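Kitchen Tips for Teaching by Hand and by Remote

If you've ever taught a child to crack an egg, you already have most of the patience you'll need for showing a robot how to do a kitchen chore. I've been driving arms around counters for a good while now (badly at first, ask Hywel Harries, who lost a teacup to me), and I wanted to put down the little habits that have made my sessions calmer and my demonstrations a good deal more useful. 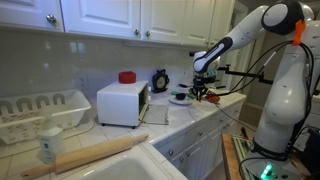
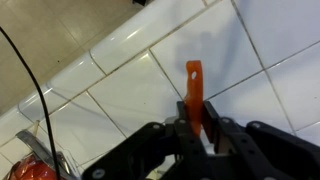 Start with the counter. Decide what the chore is before you switch anything on, say it out loud in one plain sentence, and then put every item where you mean it to begin. I keep a strip of painter's tape on the underside of my clipboard and use little bits of it to mark the starting spots, so I can set things back the same way, or shift them on purpose when I want some variety. And do shift them! Thirty runs with the plate in the very same place will teach your arm a great deal about that one place.

Soft and bendy things deserve an easy afternoon all to themselves. Come down slowly, close the fingers a little at a time, and lift an inch or so before you travel anywhere. If the piece leans over, set it down and take hold again, nearer the middle. I leave those second tries in, as long as they're tidy, and I throw out the ones where I got cross and started jabbing.

Glazed tile is lovely to wipe down but it does throw glare. Take a look through the wrist camera before your first run and pull the blind if you're seeing bright streaks where the fingers need to go. Grout lines can catch a thin edge too, so I slide things along gently and let them ride over.

Mind the cables. Move the arm to its farthest reach in each direction with nothing in its grip and watch where the slack goes. Tudur Maddocks loops his with a soft tie near the upper joint, and I've copied him ever since.

Now, by hand or by remote? Guiding the arm by hand feels natural for big, sweeping moves, and it's a nice way to get to know the joints. Just keep your sleeves and your own fingers out of the camera's view. For small pinches I like the remote every time. Rest your elbows on something, breathe, and move at half the speed you think you should.

Stop after 12 runs and have a cup of tea. My hands get sloppy well before I notice it, and the last few before a break are usually the ones I end up deleting.

Write your notes while the kettle's on: what you moved, what slipped, whether the light changed. A penciled line per run is plenty.

Angharad Harries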